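Single-use Novelty Products and Waste Sorting at Community Night Events

Student project report, Environmental Studies
Prepared by Mamta Prajapati and Uthai Onsri

1. Background

The Keane Winter Lights festival is held each August on the foreshore at Keane. Attendance at the most recent festival was 3,724, according to the gate tally supplied by the organisers. Food packaging at the event has been covered by a sorting program for several years, with separate bins for recycling, organics and landfill. Novelty items sold or given away on the night have never been included in that program, and the signs on the bins do not mention them.

This project examined what visitors did with glow sticks, light-up wristbands and similar goods once they had finished with them. The work was carried out for the second-year subject Waste and the Public, under the supervision of the department.

2. Why glow sticks were chosen

A glow stick is a sealed plastic tube holding one liquid and a thin glass vial holding another. Bending the tube breaks the vial and the two liquids mix, giving off light for some hours. The reaction cannot be stopped or repeated, and the item is of no further use once it fades. The combination of plastic, glass and liquid makes it unsuitable for household recycling, although the outer tube looks like the kind of plastic many people place in the yellow-lidded bin.

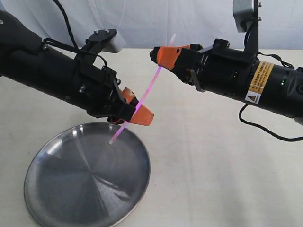

Figure 1. Pink glow stick above a round stainless steel plate.

3. Method

Two methods were used. The first was a short survey of visitors leaving by the Jarnitz Street gate. Respondents were asked where they had put any novelty items, and where they believed such items should go. The second was a bin check at 6 stations along the foreshore path, carried out the following morning with the permission of the cleaning contractor, Fudgate. Gloves and eye protection were worn throughout. Split tubes were bagged separately and were not handled further.

Parents were asked to answer on behalf of children under twelve. Stallholders were approached separately, and 5 agreed to a brief interview.

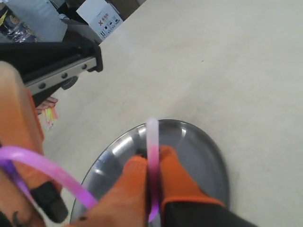 Figure 2. Glow stick bent into a narrow loop over a round metal tray.

4. Findings

Most respondents who had carried a glow stick intended to take it home. Those who had already thrown one away had usually chosen the nearest bin, whatever its colour. Several gave the view that anything made of plastic could be recycled. The bin check supported this: glow sticks were found in the recycling stream at every station, and in the organics stream at the two stations closest to the food stalls.

Stallholders had received no advice on disposal from their suppliers or from the event office. One, trading as Sestix, had begun keeping a tub beneath the counter for returned items at her own expense, and reported that children were more willing to use it than adults.

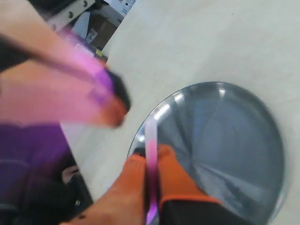
The position of bins also appeared to matter. At the playground end of the path, the landfill bin stood behind the first aid tent and was lightly used, while the recycling bin beside it faced the crowd and had overflowed before the evening ended. It is therefore difficult to separate a lack of knowledge from simple convenience, and the survey was not designed to do so.

5. Limitations

Only one exit was surveyed. Rain after eight o'clock shortened the survey period and many families left early. The bin check could not include items dropped on the grass, which the contractor had cleared before dawn.

6. Recommendations

The event office should add novelty items to its bin signs, using a drawing as well as words. Return tubs should be offered to all stallholders selling these goods. Landfill and recycling bins should be placed side by side and facing the same way. A further survey covering both gates is suggested for the next festival.

The authors thank the stallholders and the Fudgate morning crew for their time.

Report lodged Sat 11 April

Related reports
Compost Quality in Shared Garden Plots at Keane
Drinking Fountain Use on the Foreshore Path
Litter Traps in the Jarnitz Creek Catchment

This website uses cookies to remember your settings. By continuing to browse you accept our cookie policy.

Contact the department | Copyright and disclaimer | Back to top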